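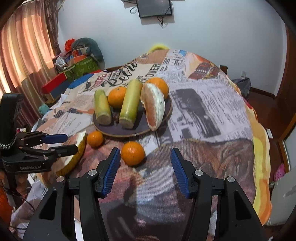

Home Posts Replies Media Likes

Sodium in canned soup, a short thread. I went through the panels on the Kesier and Flunder ranges on Monday. Figures are per can, as sold, before any water is added.

1/ Flunder split pea: 439 calories a can, 22 g protein. The panel lists two servings. Most people eat the can, so double everything in the per-serving column.

2/ Kesier beef barley is the high one. 3376 mg sodium per can. The suggested daily limit for an adult is 2300 mg — the can is past that on its own.

3/ Draining does little here. The salt is in the broth and the barley has soaked up its share. Diluting changes the flavour, but if you finish the bowl you have eaten the same sodium.

4/ "Reduced sodium" is measured against the maker's regular version. It can still be a salty soup. Read the milligrams.

5/ Fibre is where the pea soup earns its place. Cream styles have very little, and most of their calories come from fat.

6/ Pleren prints its panel per 100 mL only. Multiply by can volume over 100 before comparing. I'll add their lentil once I find a can with a legible label.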